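Folding T-shirts at our shared tables: your questions answered

Sandhu Clothing Share, updated July
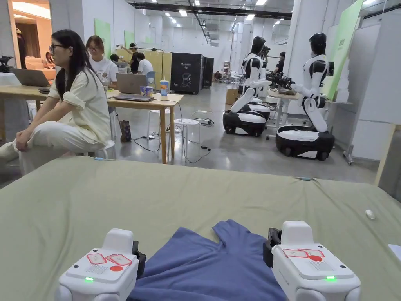

One regular wrote to us after her first visit that she'd been folding her shirts the same way since she was a teenager, that they'd always come out with one long side and one short side, and could we please put the whole business down in writing so she could stick it up beside the dryer. Well, we can certainly try! What follows covers the questions we hear most often at the tables, along with a few that come in by email, and we've answered them the way we would if you were standing beside us with a shirt in your hands.

Do I need to know how to fold before I come?

Not at all. Plenty of people come along because they've got a mountain of washing at home and would like some company while they learn to deal with it. Others have perfectly good habits already and just enjoy the chat. Bring yourself, and bring a few shirts of your own if you'd like to practise on something familiar.

Why do you put a cloth on the table?

A bare tabletop is slippery, and a T-shirt will slide away from you the moment you bring a sleeve across. A cloth gives it a bit of grip. We like a plain colour that's different from the shirt, so the hem and the sleeves are easy to find, and sage green has turned out to be a favourite with us. At home, a bath towel or an old flat sheet will do the same job. Give it a good smooth with your palms before you begin — any wrinkle underneath will find its way into your fold.

How should the shirt be lying when I start?

Flat, with the collar pointing away from you and the hem closest to you. A blue tee spread out on green is about as friendly a practice piece as you could ask for. Draw the sleeves out to the sides, tug the hem gently until it's straight, and take your time over this part. If a sleeve is poking up at an angle, ease it down before you go any further. Whether the front faces up or down depends on what you'd like to see at the end: lay it face down if you want the front showing on the finished fold.

And then what? Could you go through the basic fold?

Gladly. Take one side of the shirt, shoulder and hem together, and bring it in toward the middle. Lay the sleeve back on itself so that it doesn't stick out past the edge. Do the same on the other side, and you should have a long, fairly even strip. Bring the hem up to just short of the collar, then fold the strip in 3 if you keep your shirts standing in a drawer, or in half if you stack them on a shelf. Press lightly with your hands and let it be.

Mine always ends up crooked. What am I doing wrong?

Probably very little! The usual culprit is the first side coming in further than the second. Look at where each fold crosses the shoulder, and see whether the two are the same distance from the collar. Some shirts are also twisted along the side seams after a few washes, and no amount of care will make those perfectly square. Fold to the shape of the shirt you have, and save your patience for something else.

Should I iron first?

For everyday tees we don't bother. Fold them soon after they're dry and they'll settle nicely under their own weight. If one has sat scrunched in a basket for a week, a good shake and a few minutes flat on the table will often be enough.

What about long sleeves and hoodies?

Long sleeves work the same way, only you'll turn the sleeve down along the body once the side is in. With a hoodie, fold the hood down over the back first. It makes a bulkier parcel, and we'd suggest the shelf over the drawer.

Do I have to stay on my feet?

Please don't feel you must. Stools and chairs are always welcome in our room, and you're free to sit down for as long as you like. If you're folding at home and your back complains, try a higher table, or do a small pile and come back to the rest after a cuppa.

When are the tables open?

Doors open at 9 in the morning and we pack up at 3. You can arrive any time in between, though it's kind to leave yourself half an hour if you're new and would like someone to go through the fold with you.

Can I leave clothes behind for others?

Yes, as long as they're clean, dry and in a state you'd be happy to hand to a friend. Shirts with small marks are fine for the practice pile. Just let us know which is which when you hand them over.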